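Wooden Toys and the Things We Keep Them In
Project report by Renji Tsuchiya and Junpei Ebihara
Mar 15, 2020

We started this project because Junpei's little cousins own a whole drawer of wooden blocks and not one proper box, and we wondered (maybe a bit too long, our teacher would say!) what makes a container pleasant to put things away in. So we borrowed a few small objects, cleared our evenings and tried out different ways of laying them out on a light-colored table. 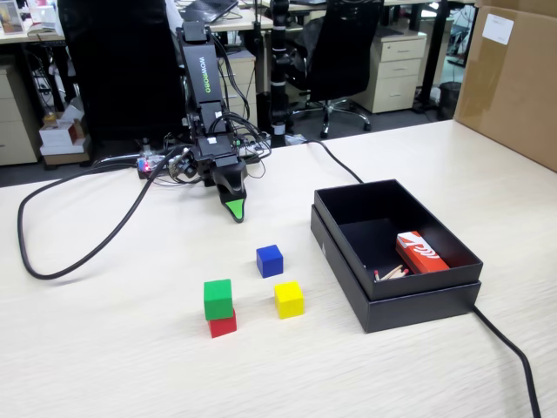

Figure 1. Four cubes, with green stacked on red, and the black box with matches in its tray.

We liked the black cardboard box best, mostly for its lid, which can sit underneath the tray and stay out of the way. Small things do wander in it, though, and Renji would like to add a divider made from folded card. We also want to ask 7 families at home how they store their blocks, and whether their children prefer stacking them up or putting them away. We have a pretty good guess already, but we'd love to be surprised.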